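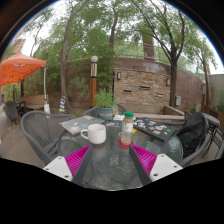 The patio table at Tinmont, with mug, drink bottle and laptops.

Tinmont Patio Project
Progress report to the Humadby Fund, November 2023
Prepared by Gemechu Gebremichael

Summary

The patio behind the Tinmont building is open and in daily use. The grant covered furniture, paving repairs and a first set of plants. Furniture and plants are complete. Paving is complete except for a strip along the north wall, which is discussed below. We are within budget and are not asking for a change to the award.

Furniture

The main purchase was a round glass-topped table with gray wicker chairs. We had first planned on two long benches with a fixed table between them. Staff who tried a similar set at our Dristholm site said it was hard to get in and out of and could not be moved out of the sun, so we changed the order before it was placed. The fund approved this change in May.

The glass top has held up well. It wipes clean with a damp cloth and has no chips. It does show every ring from a cup, and people now use coasters without being asked. We bought a small number of these from the supplies line, and others have been brought in from home.

The chairs are light enough for one person to lift. One had a loose foot on delivery and the supplier, Negash, replaced it at no cost. We have kept the receipt and the delivery note with the other project papers.

How the patio is used

The table was meant for lunch breaks. It is used for lunch, but also for small meetings and for work. Most people bring a laptop out with them and close it when the talk starts. Handouts, cards and stickers from whatever is being planned tend to end up in the middle of the table and stay there until someone clears up at the end of the day.

We asked staff to fill in a short form on their use of the space. We received 40 forms. Of these, 19 said they use the patio at least once a week and 16 said they use it once or twice a month. The rest had not used it yet. The most common request was for shade. The second was for somewhere to hang coats, since they now go over the backs of the chairs. 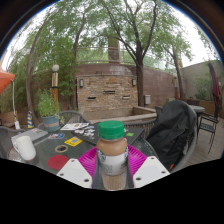
Table and wicker chairs in use, with a jacket over the chair at right.

In response to the forms we have priced a row of outdoor hooks for the wall by the door. The cost is small and can be met from what is left in the supplies line. Shade is a larger item. An umbrella would need a heavy base, and we would want to check how it stands up to wind before buying one. We will send a separate note on this.

Plants

Planting was kept simple. There is a blue-gray pot on the table with a leafy green plant in it, and larger tubs go along the fence. Watering is shared between the two ground floor offices. Two of the tubs dried out over the summer and were replanted. We have moved them closer to the tap.

Paving

The old slabs under the seating area were lifted and relaid level. The strip by the north wall was left out when the contractor found a drain cover under it that was not on the plans. The building owner has agreed to pay for raising the cover. Once that is done the contractor will return and finish the strip under the original quote.

Next steps

Fit the coat hooks.
Finish the paving along the north wall.
Send the fund a costed note on shade.
Decide where the chairs will be stored in heavy snow. The basement has room, but the stairs are narrow and we need to try it with one chair first.

Receipts for furniture, plants and the first part of the paving are attached. The final paving invoice will follow when the work is finished.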